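Re: [tableware-swap] Mixed bowls, any takers?

> I have 100 of the Plareck bowls left over from November, all
> colors jumbled together. Would anyone split the box, and do
> they look OK next to patterned plates?

I'd take half the box! I've been mixing solid colors with my blue and white rimmed plates for ages and I love it – the red one is my favorite beside that rim, though the teal and the orange are close. Pink I wasn't sure about, but it's grown on me.

Could you ship to Drosberg, or should I drive over to Derkness some evening? Either is fine. Oh, and if you have any spare light blue ones, put me down for those first.

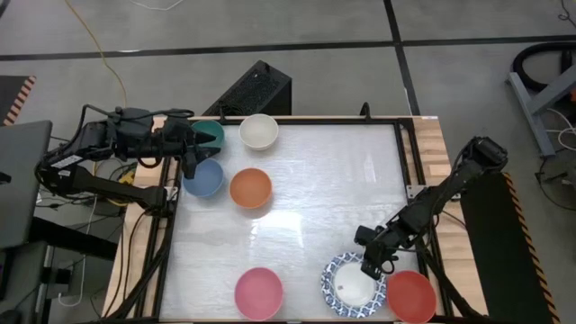 I can pay when they get here, or before if that's easier.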